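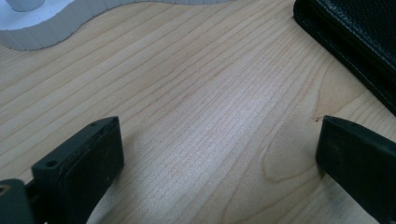
Mangundap Hall kitchen and lunch club
Progress report to the Drandent Fund, second half of the grant
Prepared by Craig Chisholm, project lead

1. Where we are

The lunch club has now run through its first winter. We opened in October, a month later than we said we would in the application, and have served lunch twice a week since then apart from the break over Christmas and one session in February when the boiler failed. By the end of April we had served 1401 meals. The target for the whole year was lower than that, so we are ahead on numbers, but we are behind on two other things we promised and those are set out in section 4.

The kitchen is fully in use. The new cooker, the second sink and the extraction were all signed off before we opened. The hand basin by the back door had to be moved after the first inspection and this was done at the builder's cost.

2. Who comes

On an ordinary day we seat 30 people in the main room. This is as many as we can manage in one sitting with the present layout. In January we tried two shorter sittings and stopped after three weeks. People who came to the first one didn't want to get up when the second group arrived, and the ones waiting in the corridor got cold. We have gone back to one sitting and a list.

Most of those who come are over 70 and live within walking distance. A smaller group comes in from Bisex on the community bus, which gets in at 11.40 and leaves again at 2. The return time is tight. If lunch is late going out, the Bisex group has to choose between pudding and the bus, and we have had complaints about this which I think are fair. From March we have served their tables first.

We had expected more carers with small children. A few came in the autumn and then stopped. Two of them told us the room was too quiet for toddlers and that they felt watched. We have not found an answer to that yet.

3. Food and supply

Vegetables come from the growers at Cunenent, who deliver on the morning of each lunch. The price has held since the start. Quality has been good except for potatoes in late winter, when a lot had to be thrown away, and they took the cost of those off the next bill without being asked. Meat and dry goods come from the wholesaler. Bread we now bake ourselves, which was not in the plan. It came out of one of the kitchen helpers offering to do it, and it has brought the bread bill down to the price of flour and yeast.

Menus run on a four-week cycle. The fish pie is the one people ask about. The lentil bake has been dropped. We keep a card for each regular diner with allergies and anything they can't chew, and this has worked well now that the cards live in the kitchen and not in the office.

Waste is weighed at the end of each session. It was high until Christmas because we were cooking for the number on the list and not the number who turned up. We now ring round the evening before. It takes one person most of an hour, but plate and pan waste have both fallen a good deal since.

4. What has not gone to plan

The cooking classes have not started. The application said there would be a six-week course for people living alone, running in the evenings from January. We had a tutor lined up who then took a full-time job, and the person we asked next could only do mornings, when the kitchen is needed. We have now agreed with a third tutor that the course will begin in September. The money set aside for it has not been touched and we would like your agreement to carry it over.

The storage at the side of the building is also late. Planning took longer than we were told, and then the concrete base could not be laid in the frost. The base is down now. The shed itself is on order. Until it arrives the folding chairs are kept in the corridor, and the fire officer has said this is acceptable for the time being as long as one side is kept clear.

5. Money

Spending on food is under budget and spending on heating is well over. The two come close to cancelling out. The boiler repair cost us 300 pounds which we had not allowed for, and we took it from the small repairs line. That line is now empty. If anything else breaks before the summer we will have to come back to you or use the hall's own reserves.

Diners pay what they can into a box at the door. We did not put any income from this in the budget because we didn't know what to expect. It has paid for the flour, the tea and coffee, and the Christmas dinner - crackers included.

Copies of the accounts to the end of April are attached separately, with the builder's final invoice and the receipt for the extraction unit.

6. Next steps

May to July: lunches continue as now. Shed to be put up and the corridor cleared.

August: closed for two weeks. The kitchen floor will be resealed while we are shut, as the finish has gone dull by the serving hatch.

September: lunches restart and the evening course begins. We will also try a monthly lunch for carers with children, in the small room, with the door shut and the toys out.

Two decisions are needed from the Fund. The first is whether the course money can be carried over. The second is whether up to half of the food underspend can be moved to heating. We would be glad of an answer on the heating before the next bill, due in June. I can be reached at the hall on lunch days after 2, once the Bisex bus has gone.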